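Hand-held gripper demos vs. teleop for long, floppy objects
Forum > Teaching by demonstration

cindeck_fan
Over 1000 demos in with hand-held grippers and I'm loving it! Zero joysticks, you just do the task and the policy learns from your hands. Anyone still on remote control?

vasik20
Me - and I'm staying. With teleop you only record what the arm can reach. Hand-held people twist their wrists in ways no arm can copy.

cindeck_fan
Fair, but we filter those out. We lose maybe one take in 20 and still finish way ahead of our old Lesura teleop setup.

khosravi_k
Depends on the task. Cables are where hand-held wins for me, you feel the tug. Try that over a remote link with lag.

vasik20
OK, cables I'll give you. Two-gripper stuff though? Your timing between left and right has to be perfect.

cindeck_fan
It's easier than you'd think! Keyboard held up by one end, coiled cord hanging free, the other gripper's pads still open:
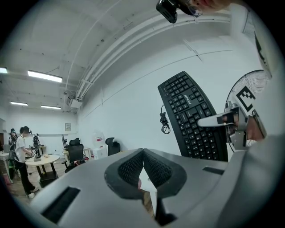

Reply 2 of page 2

khosravi_k
Love it. What rate are you logging at? Mine drifts after lunch and I have to redo the sync.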